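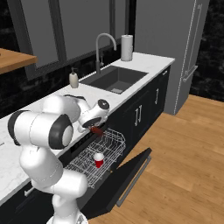 2 min read

So I gave up my phone in the evenings. It's been 22 days and I have opinions!

The rule is simple enough. After dinner the phone goes in the drawer with the takeout menus and the dead batteries, and it stays there until I've had coffee the next morning. I bought an old-fashioned alarm clock for 15 dollars because I had been using "but I need it to wake me up" as an excuse for years (the clock ticks, loudly, and I had to move it to the dresser on the second night).

The first week was bad. I kept patting my pocket. I stood in the kitchen waiting for the kettle with absolutely nothing to look at, and I read the back of a rice bag. Twice! I also learned that I check the weather a lot for a person who mostly stays indoors.

Then I got bored enough to pick up a book. I'd had the same novel on my nightstand since February, a big 400 page thing set in a lighthouse, and I finished it in four evenings. I forgot that I used to be somebody who did that. When I was a kid I read in the bathtub, on the bus, under the table at family dinners, and somewhere along the way I swapped all of it for scrolling through couches I wasn't going to buy.

After the lighthouse book I went through the shelf looking for things I'd never opened. Two cookbooks, a history of salt, and a mystery I must have bought for the cover. The mystery was terrible and I loved it. The salt one I'm still working on, a chapter at a time, and I have started telling people facts from it whether they want them or not.

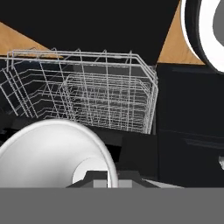

The other surprise was the evening itself, which got so much longer. I used to sit down at seven and look up and it was eleven. Now seven to eleven is a whole little day. I call my sister. I've started a crossword habit (badly, in pencil) and I go for a walk around the block even when it's cold, and the neighbor's cat follows me as far as the mailbox and then goes home.

I do miss some things. I'm always the last to hear about plans in the group chat, and I missed a birthday dinner because they moved it up an hour and told everyone at 6:45. I felt awful about that one. My friends now know to call the landline, and yes, I have a landline, it came with the internet and I had to dig the handset out of a closet.

And sleep? A bit better, I think. I'm falling asleep faster but I still wake up at four thinking about work, so don't let anybody sell you a miracle.

I'm going to keep it up through the winter and see how I feel. If you've got a book you couldn't put down, leave it in the comments. I'll see it in the morning, after coffee.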